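Istlow Craft and Skills Hall, minutes of the August general meeting

Meeting opened 7.05 pm. Previous minutes accepted. Hall hire stays at $90 a session. The Costello Street roof quote came in at $600 over budget and is held until next month.
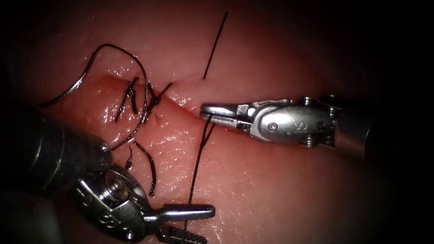 Programme for next term was discussed. Mending night moves to the small room, with 5 tables. Members asked for a hand-stitching session, and the colour of thread came up: dark thread, like the two knots on the pink pad, is easier for beginners to follow. Agreed to buy 200 metres.

Meeting closed 8.20 pm.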